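FOR IMMEDIATE RELEASE
5/31/23

Brumeck opens orders for two-arm garment handling station, adds planning help for smaller buyers

Brumeck is now taking orders for the Flekik, a two-arm station for hanging, turning and presenting clothes. Aimed at rental closets, returns rooms and uniform services. Shops that have been priced out of this kind of gear, mostly.

The short version for budget people: a monthly lease at $1499 per station, hands included, or outright purchase by written quote. Software updates are in the lease. Freight is not. Neither is floor work, if your floor needs it.

"We kept getting the same call," said Dede Antwi, head of sales at Brumeck. "Somebody has a grant or a leftover line in the budget, they want arms, and they have no idea what the second year costs. So we put the second year on the quote. Page one."

Every quote now lists the arms, the hands, spare gloves, training, a service visit and power needs as separate lines. Buyers can strike what they don't want. Spare gloves are the line people strike and then regret - Brumeck suggests keeping them in. 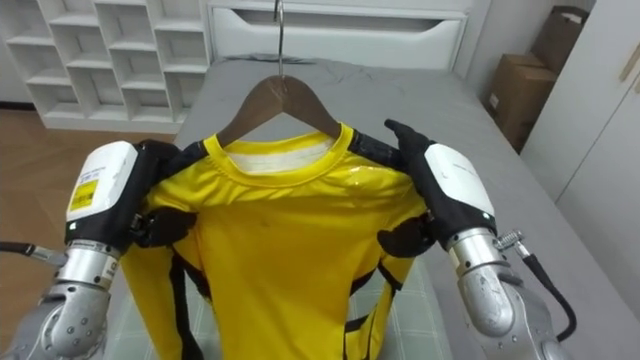 Shirts on hangers are where most customers start, and the planning guide that ships with each quote is built on that job. It walks through how many garment types to take on first, who on staff needs to be trained, and how long to run the old way alongside the new one. The guide is free, no purchase needed. Ask for it by name, the Flekik Planning Guide.

First buyer under the new terms is Grolletti, a costume and sportswear rental house. Grolletti signed for 2 stations in May after a paper trial of its own, going back over 2636 rental tickets to see which garments came through often enough to be worth automating.

"Knits and jerseys, yes. Ballgowns, no, not this year," said Annunziata Bianchini, operations manager at Grolletti. "I wanted that in the contract so no one upstairs expects ballgowns. We budgeted for a slow start and I'd tell anyone else to do teh same."

Installation and service will be handled by Atinga, which already looks after over 400 machines for laundry and rental customers. Amerley Agbeko runs the Atinga service desk and will be the main contact for site checks. Site checks have to be booked before a delivery date is set. Please don't skip this, door widths have been a problem.

Things to have ready when you ask for a quote:

Room plan with door widths
Garment types, most common first
Hours per day the station would run
Lease or purchase
Who signs

Lease terms are open to new customers only for now. Existing customers should talk to there account manager about trade-in.

Press contact: Gifty Fiadzo, Brumeck
Quotes and planning guide: Benedicta Sowah, Brumeck sales office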